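Progress report to the Starnbridge Fund
Project: Pletent (learning to pick and place from short instructions)
Prepared by Terence Sugden
23 Jun 2019

Where we are

The method runs. I would ask you to read the rest of this report before passing that sentence on to anyone.

When we applied, we said that an arm trained on one kind of object would be able to handle another kind with very little extra teaching. The cubes were to be the easy case and the soft toys the hard one. We collected 1101 demonstrations over the period, against the 1000 we promised, so the data side of the work is complete. The Gosling model has been trained on all of it and so has the simpler model we compare it with. Both have been run on the table with mixed objects set out together.

Gosling does better than the simpler model on cubes. It also does better on toys, by a smaller margin, and the margin on toys is the one I don't trust yet.

What I am unsure about

My first worry is the layout. The people setting up the objects were the same people who gave the demonstrations, and they have habits. Bowl towards the back, cubes round it, toys nearer the front. If the arm has learned that a long reach usually means the bowl and a short one usually means a toy, it will score well on our table and badly on anyone else's. We did shuffle the objects between runs, but when I went back over the logs the shuffling was a good deal less thorough than our own plan asked for.

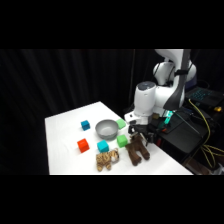

My second worry is how we score a pick. The written rule is that the object must be held clear of the table and released where the instruction says. With a foam cube there is little to argue over. A plush animal can be gripped by one leg with the rest of it trailing, and two people scoring the same run did not always agree on whether that was a success. I have asked for all the toy runs to be scored again by someone who doesn't know which model was driving. Until that is done I would rather not give you a percentage, and I would ask that the figure in the December summary not be quoted further. It was worked out under the looser reading of the rule.

The third is duller. The curtain behind the table keeps the background plain, and every demonstration was made with it in place. We have no idea what happens without it. The proposal talked about ordinary rooms, and we have not yet been near one.

What the Nenano comparison showed

You asked us to test against the Nenano method, whose authors report strong results on soft objects. We could not match their results with their own settings. I don't read much into this. Our gripper is different, our toys are different, and their write-up leaves out how the starting positions were chosen — the same gap I have just complained about in our own work. With the settings adjusted by hand it came close to Gosling on cubes and fell behind on toys. We spent longer adjusting ours than theirs, so that is hardly a fair race either.

Next period

We will run the layout test again with positions drawn from a list made in advance, and the person at the table will have no say in them. The toy runs will be rescored as above. We will then take the curtain down and repeat 2 of the cube tasks and 3 of the toy tasks with whatever happens to be behind the table.

If the toy margin disappears under those conditions, I will say so in the next report, and I would suggest we drop the claim about soft objects and keep the one about cubes. That would be a smaller result than the one you funded.

Spending is within budget. The gripper fingers wore faster than expected and a second set has been ordered from the equipment line. No change to staffing. I would like to move the final demonstration back until the rescoring is finished, and need your agreement in writing to do that.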